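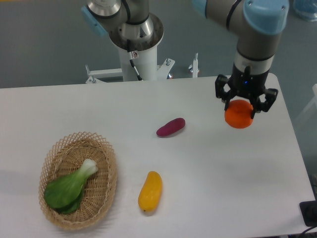
Pretonby Produce Box: Frequently Asked Questions
Last updated 13 May 2026

Ordering and account

How do I change the contents of my box?
Log in and open the Next Box tab. Items marked Swap can be exchanged for anything in the same price band. Items marked Fixed are packed at the farm and cannot be exchanged. Changes close at noon two days before your delivery day. After that the order is locked and customer service cannot reopen it.

What sizes are available?
Small, Standard and Family. The Small box does not include fruit unless you add it. Switching sizes takes effect with the next unlocked order.

Can I pause my subscription?
Yes. Select Pause under Account Settings and enter a restart date. A paused account keeps its credit balance and its delivery slot for eight weeks. After eight weeks the slot is released, and you may be given a different one when you restart.

Is there a minimum order?
There is no minimum for subscribers. One-time orders must include at least one box of any size.

Delivery

Which areas do you deliver to?
Pretonby, Conell and the addresses on the Vincze route. Enter your ZIP code on the Delivery page to check. Rural addresses on the Vincze route that have no numbered mailbox need a written location note on file.

The Durar route is shown as unavailable. When will it open?
Durar is scheduled to open in September. Addresses can be registered now. Registration does not create an order and no payment is taken.

What happens if I am not home?
The driver leaves the box at the location given in your delivery note. If there is no note, the box is left at the front door. Apartment buildings with a locked entrance require a door code. If the code does not work, the box goes back to the depot and can be picked up until 7 p.m. the same day.

Do you take back the boxes?
Yes. Flatten the box and leave it out on your next delivery day. Remove any tape you have added. Liners are not collected.

Storage

Which items should go in the refrigerator?
Leafy greens, cabbages, broccoli, carrots, radishes and fresh herbs other than basil. Keep greens in a closed bag with a dry paper towel and replace the towel when it becomes damp.

Which items should stay out?
Potatoes, sweet potatoes, onions, winter squash and tomatoes. Store onions and potatoes apart. Mangoes, peaches and avocados stay at room temperature until ripe and can then be refrigerated for several days.

Should I wash produce before storing it?
No. Wash it just before use. Root vegetables that arrive with soil on them keep longer unwashed.

The leaves are still attached to my beets. Is that a problem?
Cut them off an inch above the root and store them separately. Attached leaves draw moisture from the root.

Billing and problems

When is my card charged?
At the time the order locks. If a payment fails, the system tries again once, four hours later. If the second attempt fails, the order is canceled and the subscription stays active.

An item was missing or damaged. What should I do?
Report it through the Orders page within 2 days of delivery. Enter the item name and the box label number. Approved claims are paid as account credit. To request a refund to your card, select that option on the form before you submit it.

An item in my box weighs less than listed. Why?
Weights for bagged items are minimums at packing. A bag of potatoes listed at 700 grams should not weigh less than that on delivery. Bunched items are sold by the bunch and carry no listed weight.

How do I contact you?
Use the form on the Contact page, or write to P.O. Box 1471, Pretonby. Mailed requests to cancel are processed on the day they are received.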